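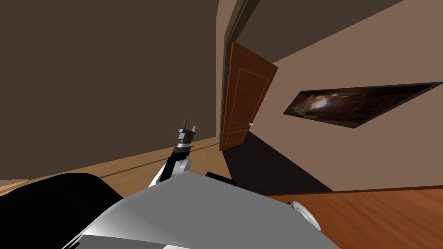

Bon, vite fait avant de repartir au boulot, parce que ça fait trois fois qu'on me demande en commentaire où j'en suis avec mes liquides maison. Réponse : toujours là. Toujours du DIY. Toujours une étagère qui déborde.

Commande de décembre arrivée ce matin, vers 10 h. Chez Kiria, comme d'hab. 500 ml de base en 50/50, deux concentrés, des fioles. J'avais demandé du 30 ml, reçu du 60. Pas grave, je garde. Mais le mail de Youssra Fahmy (SAV) est arrivé dans l'heure, avoir sur le compte, rien à renvoyer. Ça mérite d'être dit vu le temps que je passe à râler ici.

Les concentrés donc.

Le premier, Piltorau. Tabac blond, un peu noisette, un peu foin. Dosé à 7 % comme marqué sur la fiche et franchement trop léger au début. Au bout de deux semaines de steep ça change tout, le foin se calme, la noisette remonte. À 10 % par contre c'est écoeurant, j'ai vidé la fiole. Restez bas et patientez.

Le deuxième, une poire-cardamome de chez Halilović. Alors là. Je n'aime pas la poire en vape, ça me fait toujours penser au vernis à ongles. Mahmoud Nasr m'en avait parlé tout l'été, je faisais semblant de noter. Ben il avait raison. La cardamome passe devant, la poire reste derrière, c'est sec, presque pas sucré. Bon au bout de cinq jours. Par contre ça marque le coton, le goût reste, prévoyez un ato rien que pour ça ou changez la mèche entre deux.

Question de Charmaine Cele sous le dernier billet : est-ce que je chauffe mes mélanges pour aller plus vite ? Non. J'ai essayé le bain-marie l'an dernier, j'ai perdu la moitié des notes de tête sur un citron. Placard, noir, bouchon fermé, je secoue quand j'y pense. C'est long mais bon.

Autre question, les sels de nico. Je mets rien là-dessus pour l'instant, je connais mal et je préfère pas raconter n'importe quoi. Adel Slaoui en fait depuis un moment, il a promis un petit texte, je le relance. Adel si tu lis ça.

Côté matos, pas grand chose. Le Rukorport est revenu de chez mon beau-frère avec le pas de vis du drip-tip foiré. Joint changé, ça tient, ça fuit encore un peu quand je le couche dans la poche. Je monte toujours en simple coil, kanthal, environ 0,8 ohm, tranquille. J'ai testé la double coil dessus, ça boit, ça chauffe, la batterie fait pas la journée. Retour au simple. Je sais que la moitié d'entre vous va me dire le contraire, les commentaires sont ouverts.

Rappel que je fais à chaque fois et que je referai : des gants pour la nicotine, les fioles étiquetées avec la date ET le taux, et tout en hauteur si vous avez des gosses ou un chat. J'ai retrouvé derrière la boîte à vis une fiole sans étiquette, aucune idée de ce que c'est, elle part à la déchèterie. On ne goûte pas pour voir.

Ah et l'échange de concentrés. Loretta Lindqvist reprend l'organisation, moi j'ai plus le temps. Même principe que la dernière fois, 5 ml minimum par flacon, nom de l'arôme écrit lisible (lisible !!), le dosage que vous utilisez, et pas de fonds de bouteille ouverts depuis la préhistoire. Vous lui écrivez directement par le formulaire du forum, pas à moi, je perds les messages.

Prochain billet je voudrais faire un comparatif de cotons, j'en ai accumulé un paquet et je suis incapable de dire lequel est dans l'ato en ce moment. Faut que je m'organise. Peut-être aussi la recette du custard que plusieurs on réclamée, mais elle est pas finie, il y a un truc qui accroche en fin de bouche, je pense que c'est la vanille, ou alors le biscuit. Je refais une fiole ce soir sans le biscuit.

Je file, je suis déjà en retard.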